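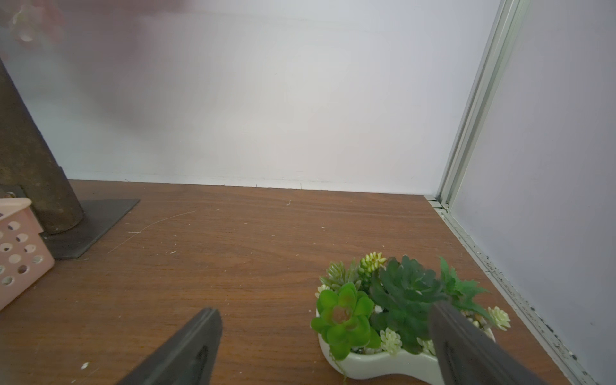 第2章 購入計画と予算の立て方

双腕卓上セル「Hukus」の導入で一番わくわくするのは、何を買うかを決めるこの段階です。アーム本体の見積もりはすぐに出ますが、毎日の使い勝手は、天板、壁、小物、掃除道具といった細かい品目でずいぶん変わります。手首カメラの視野では下側に指が大きく入り、白い鉢の寄せ植えのような背の低い小物は、指先が手前に重なるだけで縁が隠れます。木目の天板に落ちた白い小さなくずや細い糸くずもよく写ります。どちらも、購入リストを作る段階で手を打てる話です。

この章の手順は、Gistircombeの導入チームが使っている計画表をもとに、Clementina Quintelaがまとめました。
最終改訂:2024-09-05

2.1 始める前に用意するもの

・設置場所の寸法(間口、奥行き、天井までの高さ)
・電源の位置と、使える回路の容量
・最初に試したい作業を書き出したメモ
・計画表(付属のHukus計画シート)

作業メモは箇条書きで十分です。「かごに布を入れる」「鉢を動かす」くらいの粗さで書いておくと、小物の予算がとても立てやすくなります。

2.2 予算を組む

1. 計画シートを開き、費目を「本体」「囲いと架台」「カメラと配線」「小物と消耗品」「予備費」に分けます。

2. 「本体」にアーム2台とグリッパーの金額を入れます。グリッパーの指は別売りの形状がいくつかあるので、型番まで記入してください。

3. 「囲いと架台」を記入します。アルミフレーム、側面と背面のパネル、天板、隅のブラケット、ボルト類が入ります。Fistosholmの標準キットで組む場合、この費目の合計は2,484ユーロです(送料別)。自分でフレームを切って組む方法もあり、工作の好きな方にはぜひおすすめしたい楽しい作業です。その場合は切断工具の費用もここに足します。

注記:パネルの色は淡いものを選ぶと、物の輪郭が見やすくなります。背面に飾りや小物を取り付ける予定があれば、固定具もこの費目に含めてください。

4. 「カメラと配線」を記入します。手首カメラはアームごとに1つ、全体を見る固定カメラは別に数えます。ケーブルは関節の動きに追従する余長が必要です。固定カメラの支柱から制御盤までの距離を測り、その値に余裕を足した長さで注文します。

注意:ケーブルをぎりぎりの長さで買うと、肘の関節を伸ばしたときにコネクターへ力がかかります。長さに迷ったら一段長い規格にしてください。

5. 「小物と消耗品」を記入します。ここは本当に楽しいところなので、時間をかけてください! 作業メモを見ながら、硬いもの、柔らかいもの、穴のあいたもの、葉や茎のように形のはっきりしないものを混ぜて選びます。造花や人工植物は値段のわりに形が豊富で、練習の題材としてとても優秀です。穴あきのプラスチックかごは指をかけられる場所が多く、つかみ方をいろいろ試せます。

6. 同じ小物の替えが手に入るかどうかを確かめ、入手先を備考欄に書きます。廃番になりやすい雑貨は、初回の注文で替えも一緒に買っておきます。

7. 掃除道具を同じ費目に足します。小型のハンドクリーナー、毛足の短いブラシ、糸くずの出にくい布があれば足ります。フレームの溝は汚れがたまりやすいので、細い隙間ノズルの付いたクリーナーが便利です。

8. 残りを「予備費」に入れます。Hsiehの見積書式を使っている場合は、最終行の「その他」を予備費として読み替えてください。

2.3 配置を先に決める

注文を出す前に、完成時の配置を紙に描いてみましょう。両側のアームを手前のフレームに固定し、天板の中央に布、左寄りにかご、右寄りに鉢植えを置く配置なら、左右どちらのグリッパーにも仕事があります。左端に細長い人工芝を敷き、奥の壁に桜の造花を掛けるくらいにぎやかにしても、中央の作業面は十分に残せます。手前のレールには左右の取付板が載り、その下には通気用のスリットパネルと小さな電子基板が来ます。架台の高さを決めるときは、この部分の寸法を忘れずに足してください。

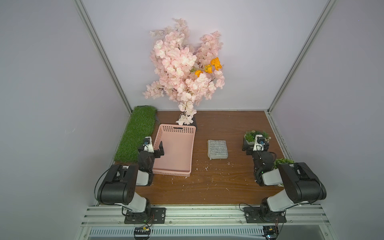
2.4 配置図の確認

1. 配置図に各アームの可動範囲を書き入れます。左右の範囲が重なるところが、両手で扱う作業の場所になります。

2. 天板の手前側に、人が手を入れて小物を戻すための空きを見込みます。空きの幅は100 mmを下限にしてください。

3. 非常停止ボタンの位置を決めます。立った姿勢でも座った姿勢でも届くところに描き、必要な延長ケーブルを「カメラと配線」に追加します。

警告:非常停止ボタンの費用を予備費に回さないでください。届くまでは、アームに通電してはいけません。

4. 背の高い小物や支柱を立てる場合は、アームの肘が通る高さと照らし合わせます。金属製の支柱は台座を広く取ったものが安定します。台座の大きさも配置図に描きます。

5. 配置図と計画シートを見比べ、図にあってシートにない品目を書き足します。ここで見つかるのは、たいていボルト、両面テープ、結束バンドです。

2.5 発注の順番

架台と囲いを最初に注文します。組み立ててみると、机との段差やコンセントまでの距離が手に取るようにわかり、残りの注文がぐっと正確になります。続いてアームとカメラ、最後に小物です。

Fistosholmの標準キットは注文確定から5営業日で出荷されます。アームの納期は時期によって変わるため、10月に稼働を始めたい場合は、見積書を受け取った時点で納期欄を確認してください。

注記:小物だけは先に買い始めてもかまいません。机の上に並べて手で動かしてみるだけでも、作業の案がどんどん出てきます。気に入った組み合わせができたら、作業メモに戻って書き加えましょう。

2.6 受け取り時の確認

・フレームの本数と長さ
・ブラケットとボルトの数
・取付板の穴位置と、架台側の溝の間隔
・カメラのレンズに傷がないこと
・ケーブルの長さとコネクターの向き

不足があれば、開梱した日のうちに計画シートの「欠品」欄へ記入し、購入先に連絡してください。梱包材は初回の動作確認が終わるまで保管します。架台の組み立ては第3章に進んでください。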